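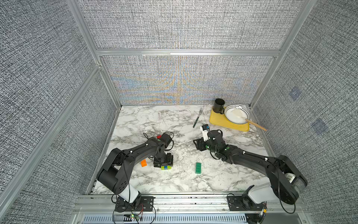 # 오타우(Otau) 살림 모임 회의록: 상판 위 물건과 블록 정리

- 때: 7월, 오후 4시에 시작
- 곳: 조크빌(Zokville) 오타우 살림방
- 참석: 아나우크 보스만(Anouk Bosman, 기록), 간후이메이(Hui-mei Kan, 진행), 초이 츠킨(Tsz-kin Choi), 셰즈밍(Chih-ming Hsieh), 허은지
- 불참: 없음

기록에 대하여: 제가 한국어로 회의록을 쓰는 것은 두 번째입니다. 말한 사람의 뜻과 다르게 적은 부분이 있으면 다음 모임 전까지 저에게 알려 주십시오. 이름은 처음에만 로마자를 같이 쓰고, 그 뒤에는 성이나 이름만 씁니다. 지난번에 은지 씨가 고쳐 준 표현은 이번에 반영하였습니다.

## 1. 지난 회의록 확인

간후이메이 씨가 지난 회의록을 읽었습니다. 수정할 점은 하나입니다. "접시를 모두 교체한다"라고 적혀 있으나 실제 결정은 "이가 나간 접시만 교체한다"였습니다. 제가 잘못 들었습니다. 수정하여 다시 공유하기로 하고 승인하였습니다.

지난번에 남은 일 가운데 행주를 거는 자리는 아직 정하지 않았습니다. 초이 씨는 문 옆을 제안하였고, 은지 씨는 문을 열 때 행주가 걸릴 것이라고 하였습니다. 오늘 안건이 많아서 이 문제는 마지막에 다시 이야기하기로 하였습니다.

## 2. 노란 쟁반의 자리

셰즈밍 씨가 먼저 설명하였습니다. 지금 쟁반은 대리석 무늬 상판의 뒤쪽 오른편 구석에 있습니다. 검은 머그와 테두리에 검은 점무늬가 있는 흰 접시가 쟁반 위에 있고, 접시 안에는 주걱이 놓여 있습니다. 포크는 쟁반 밖, 왼쪽에 있습니다.

셰 씨의 의견은 쟁반을 구석에 그대로 두자는 것입니다. 구석에 두면 가운데가 넓게 남아서 블록을 펼치기 편합니다. 은지 씨도 자리에는 찬성하였습니다. 그러나 은지 씨는 주걱의 나무 손잡이가 길어서 쟁반 바깥으로 나온다는 점을 지적하였습니다. 사람이 소매로 손잡이를 건드리면 접시까지 같이 움직일 수 있습니다.

해결 방법으로 다음과 같은 의견이 나왔습니다.

- 초이: 주걱을 쟁반의 긴 방향과 나란하게 놓는다. 손잡이가 조금 나와도 괜찮지만, 비스듬하게 놓지는 않는다.
- 은지: 주걱을 접시에서 꺼내고 따로 꽂는 통을 마련한다.
- 셰: 통을 새로 사면 닦을 물건이 하나 더 늘어난다. 먼저 놓는 방법을 바꾸어 보고, 불편하면 그때 통을 산다.

은지 씨는 셰 씨의 의견을 받아들였습니다. 다만 접시는 음식을 놓는 물건이므로 주걱 받침으로 계속 쓰는 것은 좋지 않다고 덧붙였습니다. 간 씨는 이 말을 회의록에 꼭 남겨 달라고 하였습니다.

포크에 대해서는 의견이 빨리 모였습니다. 손잡이가 짙은 녹색인 포크는 쟁반 안에 넣습니다. 상판 위에 그냥 두면 녹색 블록과 함께 상자에 쓸려 들어갈 수 있다는 것이 초이 씨의 걱정이었습니다. 간 씨는 포크 끝이 뒤쪽을 향하게 놓자고 하였고, 반대가 없었습니다.

머그의 손잡이 방향에 대해서도 짧은 토론이 있었습니다. 오른손을 쓰는 사람에게는 손잡이가 오른쪽에 있는 것이 편합니다. 그러나 초이 씨는 왼손을 씁니다. 초이 씨 본인이 "저는 돌려서 잡으면 됩니다"라고 말하여서 규칙을 만들지 않기로 하였습니다.

**결정**

1. 노란 쟁반의 자리는 뒤쪽 오른편 구석으로 한다.
2. 포크는 쓰지 않을 때 쟁반 안에 둔다.
3. 주걱은 다음 모임까지 쟁반과 나란히 놓고, 그 결과를 보고 통을 살지 정한다.
4. 머그의 방향은 정하지 않는다.

## 3. 블록을 정리하는 방법

이 안건이 가장 길었습니다. 토론에 약 40분이 걸렸습니다.

초이 씨가 블록 목록을 새로 만들어 왔습니다. 상자와 서랍을 모두 확인한 결과, 우리가 가지고 있는 블록은 106개입니다. 봄에 만든 목록에는 100개로 되어 있었습니다. 차이는 소파 아래와 신발장에서 찾은 것들이라고 합니다. 목록은 색깔과 모양으로 나누었습니다. 길고 납작한 판은 따로 한 줄을 차지합니다.

은지 씨는 목록의 "납작한 판"이라는 말이 분명하지 않다고 하였습니다. 초록색의 긴 판은 누구나 판이라고 부르겠지만, 짧은 것은 사람마다 다르게 부를 수 있습니다. 초이 씨는 기준을 이렇게 설명하였습니다. 옆에서 보아서 보통 블록보다 확실히 얇으면 판이고, 애매하면 그냥 블록입니다. 셰 씨가 "애매한 것은 누가 정합니까"라고 물었고, 초이 씨는 정리하는 사람이 정하면 된다고 대답하였습니다.

그다음은 쌓아 둔 블록을 어떻게 할지에 대한 이야기였습니다. 정리할 때 모두 떼어서 넣어야 한다는 의견과, 쌓은 채로 두어도 된다는 의견이 있었습니다.

떼어서 넣자는 쪽은 셰 씨와 저입니다. 셰 씨의 이유는 개수를 세기 쉽다는 것입니다. 저의 이유는 조금 다릅니다. 여러 색이 붙어 있으면 색깔별로 나눈 상자에 넣을 수 없습니다. 초록과 파랑과 노랑이 한 덩어리이면 어느 칸에 넣어야 할지 저는 매번 고민합니다.

쌓은 채로 두자는 쪽은 은지 씨와 초이 씨입니다. 은지 씨는 누군가 만들다가 둔 것을 다른 사람이 떼어 버리면 기분이 좋지 않다고 말하였습니다. 이것은 블록만의 문제가 아니라 함께 쓰는 방의 예절이라고도 하였습니다. 초이 씨는 작은 블록을 떼는 것이 손톱에 아프다는 점을 이야기하였습니다.

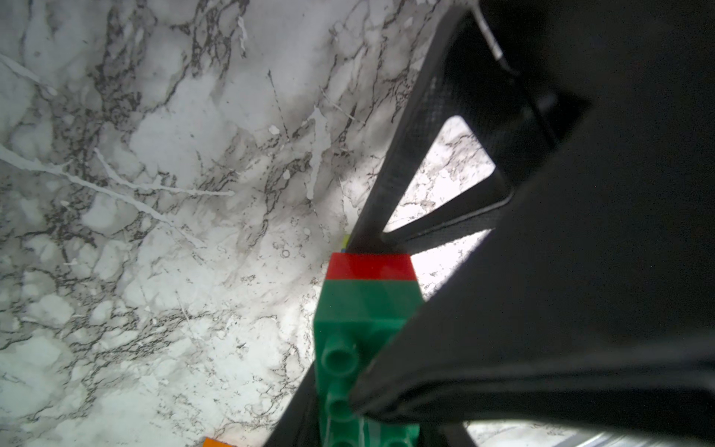
간 씨는 두 의견의 중간을 찾자고 하였습니다. 빨간 블록과 초록 블록처럼 두세 개만 붙어 있는 것은 떼어도 금방 다시 만들 수 있습니다. 그러나 높이 쌓은 것이나 모양이 있는 것은 다시 만들기 어렵습니다. 그래서 크기에 따라 다르게 하자는 제안입니다.

셰 씨는 "크기"보다 "시간"이 더 좋은 기준이라고 하였습니다. 만든 사람이 하루 더 두고 싶으면 종이에 이름을 써서 옆에 놓습니다. 종이가 없으면 저녁에 정리하는 사람이 떼어도 됩니다. 은지 씨는 어린이가 손님으로 오는 날에는 종이를 쓰지 못할 수도 있다고 걱정하였습니다. 그런 날에는 같이 온 어른에게 물어보기로 하였습니다.

초이 씨가 한 가지를 더 확인하였습니다. 떼는 방법입니다. 숟가락이나 포크로 블록 사이를 벌리는 사람이 있었다고 합니다. 식기에도 블록에도 흠이 생길 수 있으므로 하지 말아 달라고 부탁하였습니다. 손으로 떼기 어려운 것은 초이 씨의 서랍에 넣어 두면 초이 씨가 합니다.

보관 상자에 대해서는 후보가 둘이었습니다.

| 후보 | 좋은 점 | 아쉬운 점 |
|---|---|---|
| 지틱(Jitik) 칸막이 상자 | 칸이 나뉘어 있어서 색깔별로 넣을 수 있음 | 긴 판이 칸에 들어가지 않음 |
| 라피냐(Lapiņa) 천 주머니 | 펼치면 깔개가 되어서 쓸어 담기 쉬움 | 색깔이 다시 섞임 |

제가 지틱 상자를 빌려 와서 시험해 보았습니다. 보통 블록은 잘 들어갑니다. 긴 초록 판은 비스듬하게 넣어도 뚜껑이 닫히지 않습니다. 칸막이 하나를 빼면 들어가지만, 그러면 두 색을 같은 칸에 넣어야 합니다. 저는 초록과 파랑을 같은 칸에 넣는 것을 제안하였습니다. 은지 씨는 초록이 가장 많으니 초록에게 넓은 칸을 다 주고, 주황과 빨강을 합치자고 하였습니다. 은지 씨의 제안이 더 좋았으므로 저는 제안을 거두었습니다.

천 주머니는 간 씨가 집에서 쓰고 있습니다. 간 씨의 경험으로는 정리 시간이 짧습니다. 다만 원하는 블록을 찾는 시간이 길어진다고 합니다.

**결정**

1. 쌓은 블록을 하루 더 두고 싶은 사람은 이름을 쓴 종이를 옆에 놓는다.
2. 종이가 없는 것은 저녁 정리 때 떼어서 넣는다.
3. 블록을 뗄 때 식기를 쓰지 않는다.
4. 지틱 칸막이 상자를 산다. 초록은 넓은 칸, 주황과 빨강은 같은 칸, 파랑과 노랑은 각각 한 칸을 쓴다.
5. 천 주머니는 사지 않는다.

표결은 찬성 네 명, 기권 한 명(초이)입니다. 초이 씨는 종이 규칙에는 찬성하지만 저녁마다 떼는 것에는 찬성하기 어렵다고 하였고, 그 이유를 기록에 남기기를 원하였습니다.

## 4. 상판을 닦는 일

은지 씨가 보고하였습니다. 상판은 흰 바탕에 회색과 검은색 무늬가 많습니다. 그래서 작은 얼룩이 무늬와 비슷하게 보이고, 닦는 사람이 지나치기 쉽습니다. 반대로 무늬를 얼룩으로 생각하고 오래 문지르는 일도 있습니다. 저도 그렇게 한 적이 있습니다.

은지 씨는 눈으로만 보지 말고 손바닥으로 한 번 쓸어 보라고 하였습니다. 끈적하거나 거친 곳이 있으면 얼룩입니다. 또한 빛이 강하게 비치는 곳에서는 아무것도 보이지 않으므로, 몸을 낮추고 옆에서 보는 것이 좋다고 합니다.

세제에 대하여 셰 씨가 질문하였습니다. 식초를 넣은 물을 써도 되는지 물었습니다. 간 씨는 상판의 재료를 정확히 알기 전에는 쓰지 말자고 하였습니다. 당분간 미지근한 물과 부드러운 천을 쓰고, 기름이 묻었을 때만 식기용 세제를 조금 씁니다. 간 씨가 설치할 때 받은 설명서를 찾아보기로 하였습니다.

닦는 순서는 이렇게 정하였습니다.

1. 블록을 먼저 상자에 넣는다. 종이가 있는 것은 종이와 함께 옆으로 옮긴다.
2. 쟁반을 두 손으로 들어서 옆 선반에 둔다. 머그가 비어 있는지 먼저 본다.
3. 뒤쪽에서 앞쪽으로 닦는다.
4. 마른 천으로 한 번 더 닦는다.
5. 쟁반을 구석 자리로 돌려놓는다.

초이 씨는 3번에서 왜 뒤쪽부터인지 물었습니다. 은지 씨의 대답은 부스러기가 벽 쪽에 모이면 꺼내기 어렵다는 것입니다. 회색 천으로 된 벽에는 젖은 행주가 닿지 않게 조심하기로 하였습니다. 벽은 마른 솔로만 털어 줍니다. 솔은 아직 없으므로 살 물건에 넣었습니다.

## 5. 살림 목록과 비용

셰 씨가 살림 목록을 돌렸습니다. 블록을 제외한 물건은 31가지입니다. 이번에 새로 들어온 것은 없고, 이름을 바꾼 것이 조금 있습니다. "뒤집개"라고 적었던 것을 "흰 머리 주걱"으로 바꾸었습니다. 이 이름에 대하여 은지 씨는 "흰 머리"가 사람의 머리카락처럼 들린다고 하면서 웃었습니다. 여러 의견 뒤에 "흰 주걱(나무 손잡이)"으로 정하였습니다. 저에게는 두 말의 차이가 어려웠는데, 은지 씨가 친절하게 설명해 주었습니다.

접시는 이가 나간 것을 확인하여 따로 모아 두었습니다. 검은 점무늬 접시는 그대로 씁니다. 같은 무늬를 더 사고 싶다는 의견이 있었으나, 간 씨가 가게에 물어보니 지금은 팔지 않는다고 합니다. 무늬가 없는 흰 접시를 같이 써도 괜찮다는 데에 모두 동의하였습니다.

살 물건은 칸막이 상자, 마른 솔, 작은 메모지입니다. 영수증은 셰 씨에게 냅니다. 사진으로 보내도 됩니다.

## 6. 행주 자리 (지난 회의에서 넘어온 안건)

문 옆은 은지 씨가 말한 이유로 제외하였습니다. 저는 선반 옆면에 고리를 붙이자고 하였습니다. 초이 씨는 접착 고리가 젖은 행주의 무게를 견디지 못할 것 같다고 하였습니다. 우선 하나만 붙여 보고, 떨어지면 다시 이야기합니다. 고리는 저의 집에 남는 것이 있으므로 사지 않습니다.

## 7. 할 일

| 할 일 | 맡은 사람 | 기한 |
|---|---|---|
| 지난 회의록 수정, 공유 | 아나우크 | 이번 주 |
| 칸막이 상자 구입 | 아나우크 | 다음 모임 전 |
| 블록 목록에 판의 기준 적기 | 초이 | 다음 모임 전 |
| 상판 설명서 찾기 | 간 | 다음 모임 전 |
| 마른 솔과 메모지 구입 | 은지 | 이번 주 |
| 살림 목록의 주걱 이름 변경 | 셰 | 이번 주 |
| 선반 옆 고리 붙이기 | 아나우크 | 이번 주 |

## 8. 기타

셰 씨가 다음 모임에는 30분 일찍 와서 찬장 안쪽을 같이 보자고 하였습니다. 은지 씨는 그 시간에 올 수 없으나 본회의에는 참석합니다. 찬장에서 나온 물건은 버리기 전에 은지 씨에게 사진을 보냅니다.

간 씨는 블록 칸에 색깔 이름을 몇 가지 언어로 쓸지 물었습니다. 글자 대신 같은 색의 스티커를 붙이자는 초이 씨의 의견이 있었고, 스티커는 초이 씨가 가져옵니다.

다음 모임의 진행은 허은지 씨, 기록은 셰즈밍 씨입니다. 회의는 오후 5시 50분에 마쳤습니다.

기록: 아나우크 보스만
확인: 간후이메이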